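How are reality show episodes numbered when a premiere is pulled or split?

Asked in: Television > Reality and unscripted
Tags: episode order, premiere, reunion, streaming

I keep a spreadsheet of unscripted series for a small fan archive, and I have run into a numbering problem with Gremier, the dating series set at a ski lodge. The network guide listed the first season as 12 episodes. The streaming version shows 11, with the first one running double length. A third source, the listings service my cable box uses, has 12 plus something called "Episode 0," which appears to be a cast introduction special.

To make it worse, the reunion is counted as part of the season in one place and as a special in another. The end credits do not help. They carry a production code but no episode number, and the code on the double-length opener is the same all the way through, with no break where the first hour would have ended.

My questions:

Which number should be treated as the official one?

If a two-hour premiere was broadcast in one block but planned as two episodes, is it one or two?

Does a reunion belong to the season it discusses?

I have looked at how people handle scripted shows, but the rules there seem to lean on script titles and writing credits, and unscripted shows usually have neither in a usable form. I would like one rule I can apply to the whole sheet without arguing each case.

Edited to add: the season started in May and the reunion went out well after the finale, if that matters. There was also a gap of two weeks in the middle with a clip show in it. I left the clip show out of my count.

Answer 1 (accepted)

There is no single official number. There are at least two numbering systems in use for any broadcast series, and they serve different purposes.

The first is production order. The production company assigns a code to each deliverable, meaning each finished program it hands to the network under the contract. A typical code has a season digit followed by a sequence number. If the opener has one code from start to finish, then it was delivered as one program, whatever the guide said. If it had been delivered as two, you would normally see a full set of credits or at least a second code card, though credits are sometimes trimmed for a combined broadcast.

The second is air order, which is what the network sends to listings services. It is assigned by the scheduling department, often weeks ahead, and it can be wrong in ways that never get corrected. A two-hour block is frequently entered as two one-hour slots so that it fits the grid. That is most likely where your count of 12 comes from.

Streaming services take the files they are given. A file made from one master is one entry, so the opener becomes one episode and everything after it moves up by one.

For an archive, I would use three columns: production code, original air number, and current streaming number. Sort on the production code where you have it. Where you do not, sort on the original air date and leave the code column blank. Do not fill it in by guessing from the pattern. Codes get skipped when an episode is dropped or folded into another one, and the gap is useful information.

On your third question, look at the code on the reunion. If it continues the season sequence, it is a season episode. If it uses a separate prefix, it was contracted as a special. Reunions are shot later, with a studio crew, and sometimes by a different company under a different budget, so a separate prefix is common. The same test works for the clip show. I would add it back in as a special. A clip show that was broadcast under the series title is part of the broadcast record.

"Episode 0" is a listings convention and nothing more. Those services need a value in the field, and zero is used for anything that airs before the first numbered episode. Put it under specials.
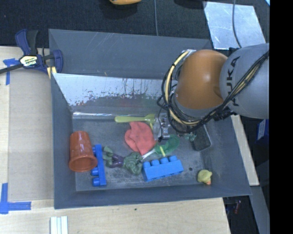 The production code test fails for shows shot as continuous footage and cut while the season was on the air, Cletus Okafor objects, and the Czech series Kubíček is the case to look at. The codes there were issued in a batch before anything was edited – the editors then filled them as episodes were finished, and not in sequence. Code order for that show puts an elimination ahead of the dinner where the vote takes place. Anyone sorting on the code column alone would get nonsense, and the first answer should say so.

That is a fair correction, and I have changed my own sheet to match. For any series cut close to air, sort on air date and keep the code as reference only. A quick check is to see whether the same contestant count falls steadily down the list. If somebody leaves and then comes back without explanation, the order is wrong. This does not work on shows where people return on purpose, so read the episode summaries before you move anything.

I would still keep the code as the deciding factor for whether a long broadcast is one program or two. The order of the codes can be unreliable while the number of them is correct.

Answer 2

Just use whatever the streaming app says. It is what people will be looking at when they search your archive. If the app says 11 then somebody who wants episode 7 wants the app's episode 7 and they are going to be annoyed if you send them to a different one.

I did it the other way for Presen and spent a whole evening changing it back. Presen had the double premiere AND a double finale so I was off by two by the end.

Comment: Apps change their numbering. Presen was renumbered when it moved to its second service, and the reunion was dropped completely.

Comment: OK but then you just update it.

Comment: Only if you notice. Keep the date you checked in a column next to the number.

Answer 3

Adding one point on the two-hour question, which the accepted answer covers only in part.

Check the running time. A one-hour slot on commercial television holds about 42 minutes of program. A two-hour slot built from two separate episodes will come out close to double that, and there will be a recap or a title sequence near the middle. When the block was cut as a single program, the middle break is an ordinary act break with no titles. Some streaming versions remove the recap but leave the title sequence in, so look for the titles first.

Fisow is a good one to practice on. The first season has a premiere that was made as two episodes and joined for broadcast, and the join is easy to find. The second season has a true double-length opener with one set of titles. Both are shown as one entry in the app, so the app number alone would tell you they are the same kind of thing.

For the sheet, I enter a joined pair as two rows with the same air date and a note, and a true double as one row with the running time. If you assign a letter instead (1a, 1b), make sure your spreadsheet does not sort those as text. Mine put episode 10 ahead of episode 2, and I had to reformat 100 rows by hand before I found the setting.

Comment from the asker: Thank you, the titles check settled it. No title sequence in the middle, so Gremier gets one row for the opener and 11 for the season, with the reunion under specials. Its code has a different prefix. I had not looked at the last card closely enough.

Comment: You may want to add the clip show too.

Comment from the asker: Added.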